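Tomari opens its Tollska wash house to everyone this September
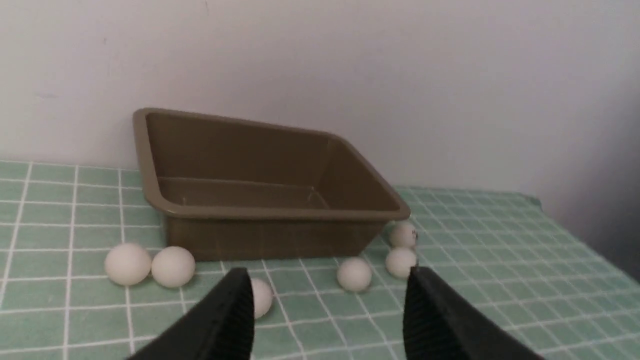 NEWS / COMMUNITY

Mon 9 April

Well, we've got the keys! I'm Hiba Abou Jaoude, I run Tomari, and I've been itching to tell people this for weeks. Our second shared laundry opens in Tollska in September, in the old bakery on Vironitz Street, and you won't need to be a member to use it.

If you know our first place you'll know how it goes. You bring your washing, you pay per load, and there's a big table for folding and a kettle that never really gets a rest. Tollska gets all of that plus a proper hand-wash room with deep sinks, which people have been asking me for ever since we started (wool jumpers, mostly, and one very stubborn rug).

Last year we did 2743 loads, and 633 of those came from people who'd travelled over from Tollska with their bags on the bus. That's a long way to go with wet towels! So when Raed Dabbas rang me to say the bakery was empty, I went to see it the same afternoon and said yes before I'd even looked upstairs.

Thanasis Makris is doing the plumbing and Shadi Karaki will manage the place day to day. Shadi says: "I grew up two streets away and my gran bought her bread in that shop. I'm keeping the old counter, whatever Hiba tells you."

We're also starting a mending evening, led by Issa Fakhoury, with needles and thread provided. Bring the thing you've been meaning to fix. There are 207 names on the waiting list for the first month already, so do put yours down early if you fancy it.

Opening hours and prices will go up on the shop door in the summer. Press visits are welcome once the floor is down; please ask for me or Shadi at the Tomari front desk.

ENDS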